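Ditomside workshop, May

Creamware jug, Manolakis consignment. Old handle restoration has yellowed and stands proud of the body by a hair at the lower terminal. Swabbed with acetone, no movement in the first pass. Left under a poultice, lid on, checked at 11.20. Overpaint softening, fill still hard.
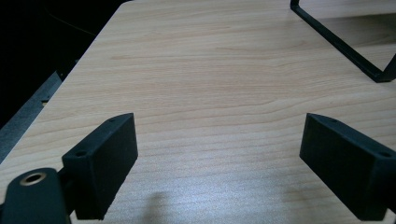 Table top, left edge.

Fill cut back dry after lunch, 300 grit then 400. Stopped short of the original glaze -- Lambros to look at the join under the loupe before any colour goes on. Foot rim has two old chips, both stained. Leave them and put them in the condition report.

Sale estimate still to come from Malcolm Lockwood. Reorder 400 paper.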